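Looking after the Plirnenora cell

Welcome back, and do put the kettle on! Several of you have asked how we look after our two-armed cell, so I've gathered a couple of pictures with a few notes on its upkeep. Gholamreza Akbari built the enclosure, with its aluminium framing and planked walls, and most of the good habits on this page are his – the forgetful ones are mine.

Cables and baskets

Both mesh baskets are tied to the framing, so the marble-patterned floor stays free for the arms and whatever they're handling, like the headset with its long tangle of black cable. We go over the ties every 8 weeks, and at the same time I run a cloth along the slotted track at the front and look over the wiring below it (a fiddly job, but I've grown rather fond of it).

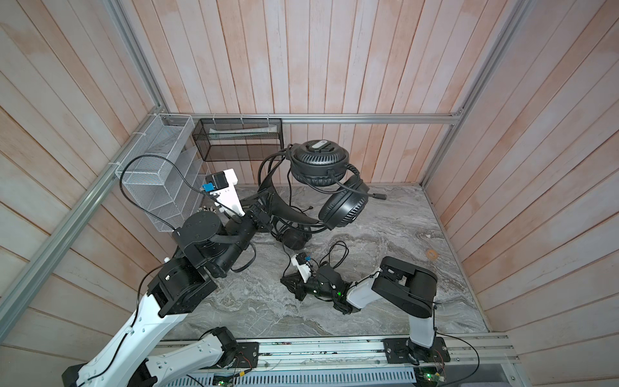

Grippers and wrist cameras

The fingers get a wipe each morning before the first run, and the wrist camera has its own soft cloth that must never be used for anything else, please! Gholamreza keeps the spare finger pads in the Joston drawer, bag 434, and likes to be told when one goes. After any change of pads we do three slow practice closes, with nothing between the fingers. 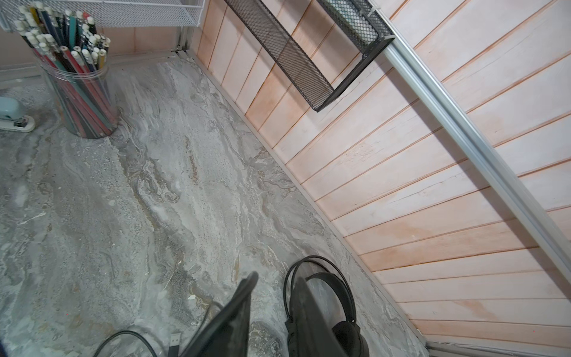 From the wrist: open fingers by the headphones, with the pencil cup and the mint-green stapler over to the left.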